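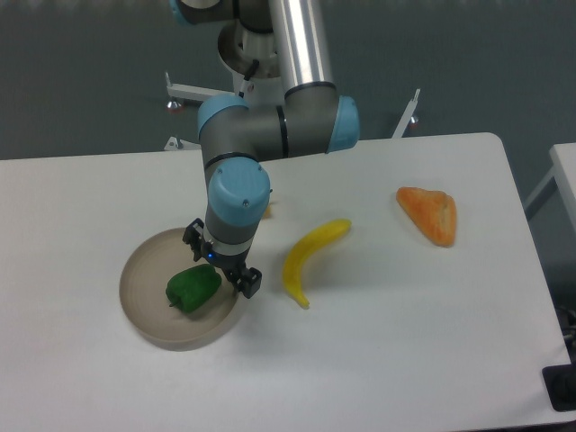
Fui a la jornada de puertas abiertas de Lirkuro con mil preguntas y me atendió Nuala Ó Conaill, que lleva 2 años programando brazos allí (¡y qué paciencia tiene!). «La gente viene esperando ver tornillos y se encuentra con un pimiento y un plátano», me dijo riéndose. Le pregunté qué le cuesta más al brazo – yo apostaba por el plátano. «El pimiento, cada uno tiene una forma distinta», respondió. En julio repiten la visita, y yo ya me he apuntado.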